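The Number on the Slide

The number that opened the talk was 100. A hundred successes in 108 attempts, wiping a whiteboard, by a robot that had never been shown a whiteboard by another robot. Every demonstration it learned from had been given by a person holding a pair of grippers and doing the job by hand. The slide stayed up long enough for most of the room to photograph it.

I have sat through a good many of these talks, and I have learned to wait for the slide after. In this case it didn't come until the questions, when Joscha Steinbach, who runs the manipulation group at Suvex, was asked what counted as a success. A wipe counted, he said, if the pad touched the board and crossed the marked area without the arm stopping itself. Whether any ink was left behind was scored separately. That score was lower, and he was still working on how to report it.

To be fair to Steinbach, he answered straight away and didn't seem bothered. The method, which his group calls Foltholm, is a serious attempt at an old problem. Teaching a robot by steering it remotely is slow and wears people out. Teaching it by holding the tools yourself is quick. You feel the board push back, you ease off, you go again. The claim in the Foltholm paper is that this easing off can be recovered from the recordings and handed to an arm that has no idea what a board feels like.

That is a large claim, and wiping is a shrewd place to test it. Push too lightly and the marks stay. Push too hard and the board slides or tips. A person sorts this out in the first second without thinking about it. A robot working from positions alone has to be told exactly where the surface is, and it is usually told wrong by a few millimeters.

I went to see the demonstrations being recorded at the group's lab in Trerby in January. The work is dull to watch, and I mean that as a compliment, because dull is what you want from data. The operator wipes, resets, wipes again. One hand does the job and the other waits its turn. After an hour I could tell the operator's style from that of the person who had the morning shift, and this started to worry me. If I could see it, the network could too.

There were six operators in the study. All of them work in the building and all had used the grippers for months before the recordings that made it into the paper. Raimonds Jankauskaitė, who wrote much of the training code, told me he had tried leaving out one person at a time, and that the results held up in five of the cases. I asked about the sixth. He said that operator pressed harder than the others, and that without those recordings the arm tended to hover. So the famous sense of touch may lean on one heavy-handed colleague. The paper gives this a sentence in the appendix.

Then there is the board. It is small, it stands on the table, and it was the same board throughout. The height changed a little between trials and the angle changed a little more. The lights didn't change, nor did the table. I don't think anyone was hiding this. It is simply how labs work, and it is why a result from one lab so often goes soft in the next.

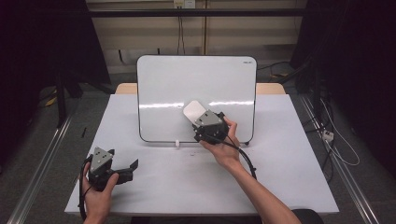 Kokkinos, writing to me after reading a draft of the paper, thought I was being too hard on it, and said that a contact task learned from hand-held tools at all would have been laughed out of a review a few years ago. Start with one board, the message went on, and complain when they refuse to try a second.

I'll take that. A second board is planned, Steinbach says, along with a window and a car door, and the ink score will be in the next version of the paper. He also wants operators from outside the building, people who have never held one of these grippers and will do it badly. That is the experiment I would pay to see.

Until then, what Foltholm has shown is that an arm can pick up a motion from people's hands and keep a pad against a surface it has met before, nearly every time. Whether it has learned how hard to press is still open. Jankauskaitė, when I put it to him that way, said he'd go along with the first part and wanted to check the logs on the second.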